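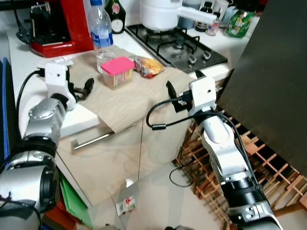 Robotics Club: kitchen task, term report

The two-arm group has moved from the block-sorting bench to the kitchen. The task set for this term is a short one on paper: clear named items from the counter and put the ones that need cooling into the small fridge. The club has worked on it in pairs since the start of April, with Sandrine Maillard looking after the arms and Higinio Salinas looking after the task list.

The software is the same Brutico build that was used on the bench, with one change. Each arm now has its own speed limit, set in the start-up file, and the limit drops when both grippers are close to the counter edge. Members who still have the old start-up file on their laptops should delete it. The two files have the same name and the old one loads without a warning.

The log for the task stands at 44 attempts, split over four sub-tasks: reach, grasp, carry and place. An attempt is entered even when it is stopped by hand. Please write the reason for the stop in the last column. "Went wrong" is of no use to the person reading the log a week later.
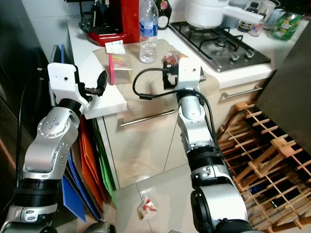 Soft packets remain the hardest class of item. A box or a lidded tub has flat sides and the fingers close on it squarely. A crumpled wrapper changes shape as it is gripped, and the width reading at the fingers then tells the program very little. Jérémie Millet is testing a slower close with a second check after the lift. His notes are in the Gough folder under "soft items".

The cloth on the counter stays. It was discussed at the last meeting and the vote was to keep it, as a bare worktop would make the task too much like the bench.

The fridge part has its own page in the log. The program treats the inside as a box with one open side, and the door as a fixed obstacle. Opening and closing the door are not part of this term's task.

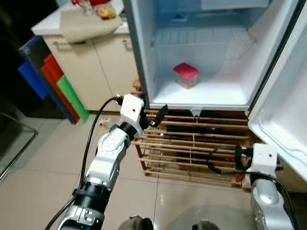
Red-lidded container on the floor of the fridge compartment, door open to the right.

Rosine Masson has rewritten the place step so that the target height is read from a settings line. The same code can now be used for the shelf and for the floor of the compartment. Shelf placing needs a higher approach and leaves less room above the item, so the wrist angle is set separately for each.

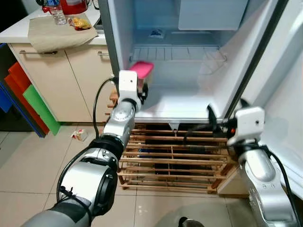
Pink-lidded container near the front edge of the wire shelf, with the left gripper just in front of it.

Next on the list is a shared stop rule for both arms. At present each arm halts on its own fault and the other finishes its move. Lionel Lecomte has a draft and would like two more readers before it is merged.

Logs for the term close on 26/04/2021. Late entries go in the next file.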